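Drying Clothes Indoors in Shared Student Housing
Bonifacio Llorente, Khanyisile Hlongwane and Erick Simiyu

4 min read

1. Background

Rimlow is a block of shared student flats on the north side of town. The flats have no balconies, and the one laundry room has washers but only two tumble dryers, which are usually taken by early evening. Most residents dry their washing in their bedrooms. Our group wanted to find out how long this takes, how much it raises the humidity in a room, and whether small changes in habit make a difference.

We chose the subject after Khanyisile found mould behind her wardrobe in November. The housing office told her to open the window more often. She had been opening it every morning, so we thought the advice was worth testing.

2. What we measured

We used one bedroom in flat C with the door shut. The load was the same each time: a cotton shirt, a towel, jeans and socks, washed at 40 degrees and spun at the normal setting. We weighed the load dry, weighed it again when it came out of the machine, and then every hour until it was within a few grams of the dry weight. A humidity meter stood on the desk, away from the window and the radiator.

After the spin the load held 836 grams of water. All of that water ends up in the air of the room unless it is let out, and a room of this size can't hold much of it before the windows start to mist.

Garments on hangers were treated separately from garments folded over a bar, as the fabric on a hanger is open to the air on both sides.
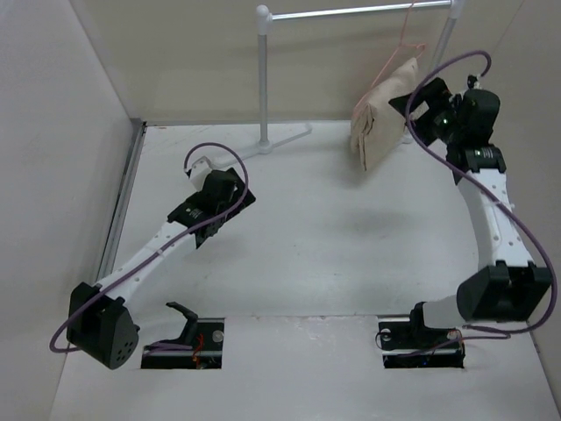 Does it matter whether a shirt is hung on a hanger or folded over the bar?
A shirt on a hanger dried faster in all our trials. Where it was folded over the bar, the inner layers were still damp when the outside felt dry, and the fold line was the last part to finish.

3. Method

We ran four conditions: window shut with heating off, window shut with heating on, window open a hand's width with heating off, and window open with heating on. Each was done twice. Erick took the readings on weekdays and Bonifacio did the Sunday ones. One run had to be repeated after a flatmate borrowed the towel.

The survey went out through the block's message group. We asked how often people washed, where they dried, and whether they had seen mould or misted windows. Our tutor, Gert Mokgethi, asked us to take out a question on energy bills, as rent at Rimlow includes heating and few residents would know the figure.

4. Results

The slowest condition was window shut with heating off. The load was still damp the next morning and the meter stayed high all night. Heating with the window shut dried the clothes more quickly, but it gave the highest humidity reading of the whole project and the glass ran with water. Heating with the window slightly open was the fastest. The window alone came third for speed but kept the humidity lowest on dry days. On wet days it did very little.

Spacing had a bigger effect than we expected. With the items pushed together, the jeans took longer to dry than in any other run. Leaving a gap between them cost nothing and helped even with the window shut. Turning the jeans inside out so that the pockets faced outwards also saved time, though we only tried this twice and would want more runs before relying on it.

The position of the sleeves and hem made a smaller difference. Thick seams and cuffs hold water for longest, so we checked those by hand before each final weighing.
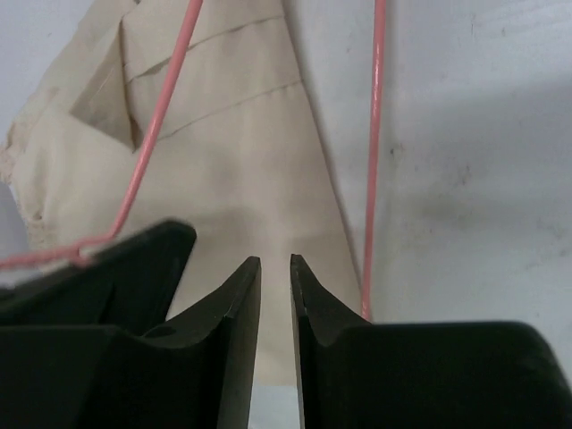

5. Problems with the work

The outside temperature changed between runs and we could not control it. The kitchen scales only read to the nearest two grams. We also used one room, on the second floor and facing north, and a ground-floor or south-facing room may behave differently. The survey answers came mostly from people we know, so they should not be taken as speaking for the whole block.

6. Recommendations

For residents: use the fastest spin the fabric allows, leave gaps between items, hang shirts on hangers, and open the window slightly while the heating is on. Keep the rack away from outside walls.

For the housing office: the simplest step would be an extractor fan in the laundry room and a few fixed rails, so that washing can be left there overnight. We sent a short version of this report to the office and are waiting for a reply.

The full table of weights and humidity readings is in the appendix.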